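Print | E-mail
Reading time: 3 min

Gripper trials: where we've got to

Quick one from the bench, as the October issue closes tonight and Mahfuz Chowdhury wants copy by 7. Sorry in advance for the state of it.

So. Two sets of fingers to compare this month. The Fladow pair, which most of you have used, and the new Pant fingers that arrived on Thursday. Same arms, same rail, same controller (Oltutau, current release, no tweaks). Task is the one we always go back to: small snack packets off the white table, into the orange tray. Sounds easy. Crimped seals, shiny wrappers, no two sit the same way.
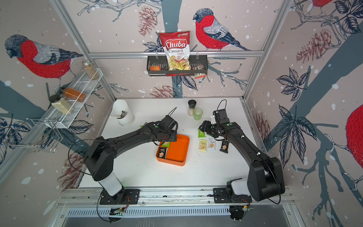
Both arms over the table, packets still to go in the tray.

Fladow first. Grips hard, closes quick, fine on anything with a bit of body to it. Trouble is the thin packets. Come in a touch too low and the tips scrape the table, come in too high and you get a fistful of air in the wrapper and it slides out on the lift. We ended up dropping the closing speed, which helped, but then the whole run crawls. Mahfuz thinks we're giving up too early on them and it's all in the approach angle. He may be right. He's booked the bench to prove it.

Pant fingers: softer at the tip, slower to close, much kinder to the packaging. Fewer crushed biscuits (yes we ate the evidence). Weak point is letting go. The packet clings for a moment as the fingers open and drops in crooked, and once one is crooked the next has nowhere to go. Tipping the wrist slightly before release seems to sort it most of the time. Not always. Needs a proper go with the wider packets, where I suspect the fingers just don't open far enough.

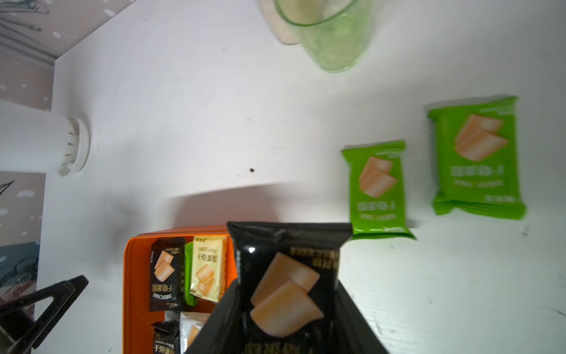

Which brings me to cameras. Ran everything twice, once with the wrist view and once with only the fixed one looking on. The wrist view wins for the last bit of the reach, no contest. It's poor at everything before that, because when the arm swings it smears, and the gripper hides a good part of the tray just when you'd like to see it. The fixed view is dull and steady and tells you which packet to go for. Use both. If you can only have one, I'd keep the fixed one and put up with more misses, but expect arguments, Mahfuz already disagrees.

Glare is a pain as well. The dark wrappers throw a white spot back and the picking software takes it for an edge. Turning the lamp helped a bit. Steltetti have lent us a diffuser, will report back.

Numbers so far, for those who like them: 3,072 grasps logged across both sets of fingers. We'd aimed for 3,000 so somebody didn't stop the script. Full table goes on the shared drive when I've checked the column headings, at the moment two of them are swaped.

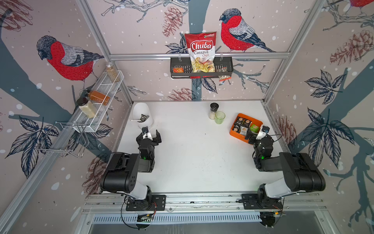

Next up is handing over from one arm to the other, left picks and right places. Tried it briefly at the end of the day and the two of them got in each other's way, mostly a timing thing in the controller I think. Both arms need a clear park position first. If anyone has a setup that works on Oltutau please send it over, don't care how ugly the code is.

Also wanted: packets. Anything small, sealed and slippery, different colours if poss. We need 20 more to swap in, the present lot are getting soft round the seals and thats starting to flatter the Pant fingers. Leave them in the box by the bench with the lid on.

Bench slots for next month are on the usual sheet. Put your name AND which fingers you want fitted, changing them over takes longer than you'd think and the little screws go everywhere.

Share (7) | Comments (0)
Print | E-mail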